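# How Does a Robot Learn to Fold Trousers?

*A reading page for ages 8 to 11*

Think about the first time you folded your own clothes. Maybe the sleeves went the wrong way, or one leg stayed longer than the other. Somebody showed you, and you tried again, and after some weeks your hands knew what to do.

A robot has a harder time. It does not know what a sleeve is. It does not know that cloth is soft, or that a bed is flat and a blanket is bumpy. If we want it to fold trousers, we must show it how, and we must show it many, many times.

Each time we show it, we make one **example**. This page is about the people who make the examples, and how they do it.

## Hands that look like robot hands

You have five fingers on each hand. Many robots have only two fingers, and they open and close like the beak of a bird. This kind of hand is called a **gripper**.

Now we have a small problem. If you fold trousers with your ten fingers, you can do tricks that the robot can never copy. You can pinch with the thumb, smooth with the palm, and hold a corner with your little finger. So the people who make examples put their own clever fingers to rest. They hold a gripper in each hand, and they do the work with those.

The gripper carries a small camera. The camera looks forward over the two fingers, so it records what the robot would see if it did the same job.
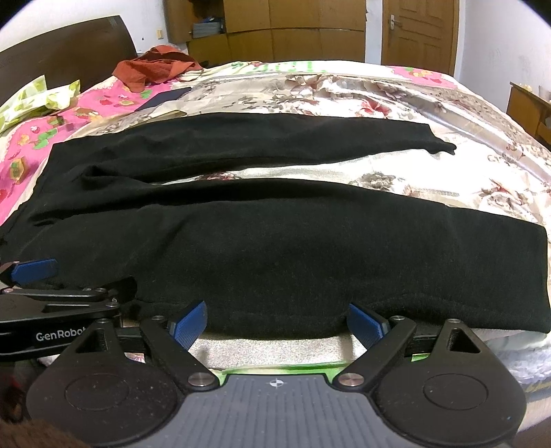 *A black garment on a flowered bed, with two grippers. Find the blue fingertips!*

Can you try this at home? Yes, you can. Take two pairs of kitchen tongs, the kind with soft ends, and try to fold a T-shirt. No helping with the other fingers! Most children need a few minutes for the first shirt. It is a good way to feel how difficult the life of a robot is.

## Why a bed, and why trousers?

You may ask why people do not make all the examples on a clean white table in a laboratory. Some do. But a robot which has learned only on a white table can be very confused in a real home. There the blanket has flowers on it. The light comes from the window in the morning and from a lamp in the evening. Things lie around.

So the examples must come from many places: bedrooms, kitchens, small rooms, big rooms, tidy ones and messy ones. If the robot sees black trousers on a hundred different blankets, it slowly learns which part is trousers and which part is blanket.

Dark clothes are a special lesson. On black cloth the folds are hard to see, even for you. Where does the left leg stop and the right leg begin? You can feel it with your hand, but a camera can only look.

## One example, step by step

Consuelo Jaramillo makes examples for a project named Tikus. She gave us the list that she keeps beside her when she works:

1. Put the cloth on the bed. Do not make it too neat.
2. Start the recording.
3. Take one corner with the left gripper and one corner with the right gripper.
4. Lift slowly, move, put down.
5. Fold until it is finished.
6. Stop the recording. Shake the cloth and begin again.

One example is short. You could sing a birthday song two times and it would be over. But on a normal day Consuelo makes 35 of them before lunch, and her arms become tired. She says the lifting is the worst part, because the cloth must go up gently and the gripper is heavier than it looks. 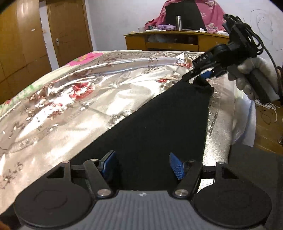

Consuelo told us that in the first month she hurried too much. "I wanted to make a high number," she said. "Then I watched my recordings again, and the cloth was flying everywhere. I could not follow it myself! Now I go slow, and I throw away less."

## Mistakes are welcome (some of them)

What happens when the cloth slips out of the gripper? This is an interesting question, and the answer is not always the same.

If the person picks the cloth up again and finishes the fold, the example can stay. It is useful, for the robot will also drop things one day, and it should know how to continue. If the person drops the cloth and stops in the middle, the example usually goes out. A cat jumping on the bed also means starting again -- although everybody likes to watch that recording.

After this, another person checks. At Tikus the checkers look at every recording and write a small note, for example "good", "slipped, but finished" or "throw away". This job is called **labeling**. It needs patience and a good chair.

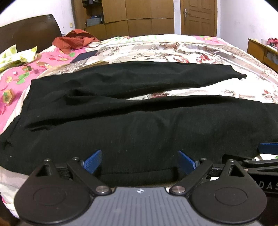 The notes go into the computer together with the recordings. Then the computer begins to compare. In this example the legs were side by side, and the person brought one over the other. In the next example the legs were crossed, and the person opened them first. After many examples, the computer starts to make guesses: "When the cloth looks like this, the gripper should move there."

The first guesses are poor. The Tikus team tested their robot after 400 examples, and it folded mostly air. In July they had 2,778 examples, and it could fold a pair of trousers in around half of the tries. A towel was easier. Socks are still a disaster.

## Words to remember

**Gripper** -- a simple hand for a robot, often with two fingers.

**Example** -- one recording of a job, from the start to the end.

**Labeling** -- looking at an example and writing down what it shows and if it is good.

**Training** -- the time when the computer studies all the examples and improves its guesses.

## Something to do

Work with a friend. One of you is the robot and may use only two fingers of each hand. The other is the teacher and may not speak, only show. Choose a small towel and fold it one time. Then the robot tries.

After five tries, put the towel in another place, for example on the sofa or over a chair. Does the robot still know what to do? Write down which part went wrong first, and change roles.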